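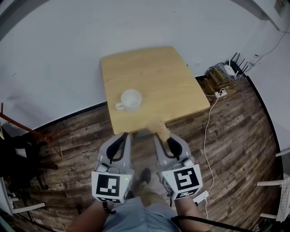
Banafsheh Shojaei wants it on record that the right unit was already reading low before the tuft task started, and that she would not call this a marker problem. Her note from the shared log says the width trace sat below the left one with both jaws fully open, and that she zeroed it and carried on. I had it down as marker dropout until I read that. Rewriting the entry with her version included.

10/31/20

Fault: right hand gripper, jaw width drifts during pinch. Left unit not affected.

Task set was Millet, cup plus soft item on the small table. Operator picks the tuft with the right, leaves the cup for the left, puts the tuft down, repeats. 70 episodes planned. Stopped at 30.

Symptoms, in the order I found them in the data:

Width on the right never returns to the zero value after a release. Offset grows over the session. By episode 20 the software thinks the jaws are partly closed when they are open against the stop.

Pose track on the right jumps in a few episodes. Short jumps, then recovers. These are separate from the width fault and I spent most of the morning treating them as the same thing.

Replay on the Iltum arm closes too early. On the soft item that hardly shows, the fiber just gets pushed. On the cup it would matter a lot. Replay of a cup episode with the offset left in drove the fingers into the rim and the arm tripped on force limit. Stop worked as it should. No damage to the arm, one pad marked. Cup survived.

The last one is the safety part. We replayed unvalidated width data on the arm at full speed. The check that compares open width at start and end of each episode exists, it was set to warn only, and the warning scrolls past with everything else. Changed to hard fail. Replay will not load a session with a failed check.

Bench work on the right unit:

Took the finger off. Fibers wound into the slide behind the pad, packed against the return spring side. Light brown, same as the tuft. Pulled out with tweezers. With the slide clean, the jaw goes back to the stop every time by hand.

Reassembled, zeroed, opened and closed 200 times with nothing in the jaws. No offset. Repeated with the tuft in the jaws and the offset came back partway through, small but there. So the fiber is getting in during use, through the gap at the back of the pad. Left unit has the same gap but it has only been on the cup.

This does not explain Banafsheh's low reading at the start. Two possibilities. Either the slide had fiber in it from an earlier soft session (July had a lot of them, and I can't find a cleaning entry), or the zero was taken with the jaws not fully open. If the first, zeroing on top of it hid the fault and the offset I measured is only the part that built up afterward. I lean that way but can't show it. The fibers I pulled out went in a bag, labeled, in the Cerkton drawer.

Pose jumps: cable on the right unit. Where it leaves the handle there is enough slack for it to tug when the operator reaches across, and the jumps line up with reaches in the log. Wiggling the connector on the bench reproduces it about one try in several, not reliable enough to call closed. Swapped cable. Old one tagged, do not put back in the bin with the good ones.

Data: Millet episodes after the zero are quarantined, all of them. I looked at correcting the width with a linear ramp. The offset does not grow evenly, it steps, so a ramp would be wrong in the middle. Not worth it. Pose is usable in most of them if someone wants it for the Bradar comparison, but take the width channel out first.

Changes made:

Start and end width check is hard fail.
Replay speed capped until a session has passed once at low speed.
Slide cleaned and inspected before and after any soft item session, entry in this book each time.
Zeroing needs the jaws at the stop, and the raw value before zeroing gets written down.

Still open:

Cover for the gap behind the pad. Tried tape. Tape holds but adds drag, and the width trace gets sticky near closed. Thin printed lip next, clearance looks tight.

Left unit slide has not been opened. Do that before restarting.

Banafsheh asked whether the raw encoder values from before her zero were kept. They were not, the logger overwrites the reference. Logger change requested, not done.

Rerun Millet from episode 1 once the lip is on.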